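Home
Blog
Schedule
Roster Notes
Archive
Contact

June 3, 2018
By Simin Arabzadeh

Coach Fredy Ospina doesn't want to talk about the final. He has a semifinal to play first, and he said so four times in a ten-minute press session after practice.

Quintero plays Trolside tomorrow night for a spot in the league final. The two teams split their regular season games. Quintero won at home in January by 11 and lost on the road by three, in a game it led for most of the second half.

"We stopped rebounding," Ospina said. "That's all that was. They got six or seven second shots in the last five minutes and made most of them."

I was at that one and he's right. Marleny Arango fouled out with just over four minutes left, and Quintero had no one else who could keep Trolside off the glass. Deisy Urrego tried, but she gives up three inches to both of their forwards.

Arango has been better about fouls lately. She has finished every game since the middle of last month and needs nine points to reach 1,023 for her career, which would move her past her old teammate into fourth on the club list. She told me she didn't know that until her mother called her about it.
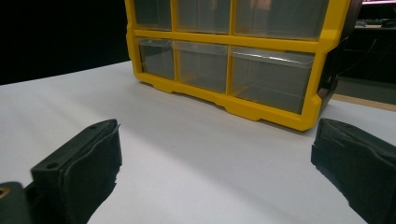

Simin Arabzadeh
Writer and editor, covers Quintero home and away

The matchup I'm watching is at guard. Trolside likes to press after made free throws, and Urrego had five turnovers against it in the last meeting. Ospina has been running a different inbounds set in practice with Arango coming up to the middle as an outlet. It looked fine against the second unit. Trolside is quicker than the second unit.

Attendance should be good. The first-round game against Hondero drew 1,963, and the gym holds 2,000, so get there early if you want to sit on the home side. The upper corner by the band is usually the last to fill. Parking behind the school is closed for paving, and the lot across the street is cash only.

Aníbal Bermúdez is back on the bench as an assistant after missing two games with the flu. He handles the substitutions, and the rotation was a little ragged without him. Against Hondero there was a stretch in the third quarter with no true point guard on the floor, and an eight-point lead went down to one.

I think Quintero wins a close one, by four or five. If Arango gets two early fouls I'd change my mind.

Tip is at 7. I'll have a short post up late that night and a longer one the next morning.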